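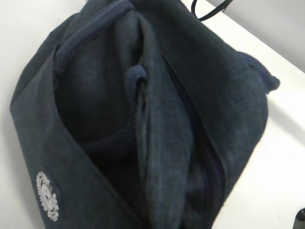 Dark navy fabric bag with ribbed trim at the opening

Hirnley Sleep and Daylight Project
Progress report, 4/29/25

Thank you, as ever, for your patience with us over the winter. The clocks went forward in March and most of what we promised you hangs on that one weekend, so I am glad to say we have plenty to report.

Of the 700 households that signed up, 622 kept their sleep diaries through both weeks, the one before the change and the one after. That is a better return than we dared put in the proposal, and it gives us 1,265 individual diaries once you count everybody under each roof who was old enough to hold a pencil. The team at Clornetti has typed up nearly all of them (the handwriting in the teenage ones has been a trial) and is loading them into Indix as they go.
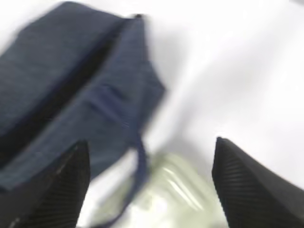
Navy fabric bag on a white surface

It is too early for real findings, and I would ask you not to quote me, but people do seem to lose more sleep on the Monday night than on the Sunday. We had planned for it to be the other way round. Kyriakidis will be checking this against the bedtimes people gave us last fall.
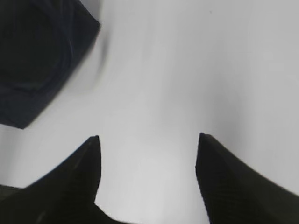

Spending is where it should be, apart from postage, which ran over. We would like to move $4,000 from the travel line to cover it and the second mailing, if you are agreeable. A short form is attached for that.

In May we start the follow-up calls, mostly in the evenings, when folks are home and the light is still good.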